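Subject: Re: [bench-arms] Calside two-arm table kit, is it worth the money?

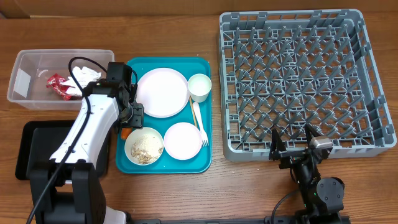 What do you get for the money?
Two arms, the rail they bolt to, a power supply, a lead for each arm that is slightly shorter than you would like, and a year of the Lindemia software. You bring your own table, your own crockery and your own computer.

Somebody wrote, a little earlier in this thread:

> We are thinking of buying the Calside kit for our evening group and I can't
> find a word about it from anyone who isn't selling it. The brochure says it
> will "clear a tray after supper", which is more than can be said for anyone
> in my house. Has anyone had one long enough to be annoyed by it? I'd like
> to know:
>
> - how long before it did something useful
> - whether the grippers can manage cutlery
> - whether the support desk answers
>
> We have a fair-sized table and a small budget. Nobody in the group writes
> code for a living, although two of us are confident.

I've had ours since May, so I qualify on the annoyance front. Taking your points more or less in order.

Getting it going. The leaflet says an hour. I took a long afternoon, most of it spent on the rail, which has to sit dead square to the table edge or the left arm believes everything is a thumb's width further away than it is. Tighten the rail first, then run the set-up routine, then don't lean on the table. The leaflet has these in another order and leaves out the leaning.

The job. We gave it the same thing every time, a used tray to clear. Scraps and wrappers go in the clear bin, crockery and cutlery go in the rack. Our tray is the teal one, with two white plates edged in pale pink, a bowl with some beige leftovers in it, a cup, a fork and a pair of chopsticks. The rack stands to the right of the tray and the bin to the left, and I would keep it that way round. We tried swapping them and the arms spent the evening being polite to each other over the middle of the table.

You teach it by steering the arms through the job yourself, over and over. We did 161 goes before we let it try alone, and another batch after that, making 373 in all. I had a book on the go at the start of this and had finished it by the end. The maker suggests 300 as a fair number for a job of this size. I'd call that fair if your crockery is all one shape.

Plates. Good, once it has the knack. It takes them by the rim and the pegs in the rack are forgiving. The large one is easier than the small one, which I would not have guessed.

The bowl. Fine empty. With food in, you must decide whether you want the food tipped out first, and then you must teach the tipping, and then you must wipe the table. Allow plenty of kitchen roll.

Cutlery. A fork lying flat on a tray is a miserable thing to pick up if your fingers are two stiff prongs. It learned to drag the fork to the tray's raised rim and pinch it there, and I was unreasonably proud. The chopsticks are another matter. It will get one. It will get the other on a second visit. It has never yet brought me the pair, and I have stopped asking. If your group mostly eats with spoons you may be happier than I am.

Scoring. Over our last proper run of 97 trays it finished 61 with nothing left on the tray and nothing dropped. A good many of the rest were one stray chopstick short of a pass. You can decide whether that counts. My household has voted that it doesn't.

Support. They do answer, in about two days, and the answer is usually to update Lindemia. Twice that cured it. The third time it cured something else and lost my saved positions, so copy them off before you touch anything. The menu for this is called Keep, for reasons I have not got to the bottom of.

The rival. Before buying I borrowed a Millet single arm from the workshop at Clerkedton. Cheaper, quieter, and a nicer gripper by some way. But with one arm you can't steady the bowl while you scrape it, and that ruled it out for us. If all you want is things lifted from here and put down over there, get the Millet and spend the difference on a better table.

Would I buy the Calside again? I think so, at the club price, and not at the full one. It's sturdy, the spare fingers are cheap, and it does roughly what the brochure says if you read "after supper" as covering the whole of the night. For an evening group it has the great merit that everybody wants a turn at steering.

If you go ahead, ask for the longer leads when you order. They are listed under "other".

I can send my set-up notes to anyone who wants them. They're four pages and one is mostly crossed out.

Filed under: Kits & Bits > Table-top arms > Members' verdicts

Comments (4)

ladleback: We had the same rail trouble. A strip of old draughtboard under the clamp sorted it.

north_shed: 61 out of 97 is better than my dishwasher. Does it cope with glasses?

ladleback: Ours does tumblers. I wouldn't show it anything with a stem.

pennyplain: Please could I have the notes, including the crossed out page.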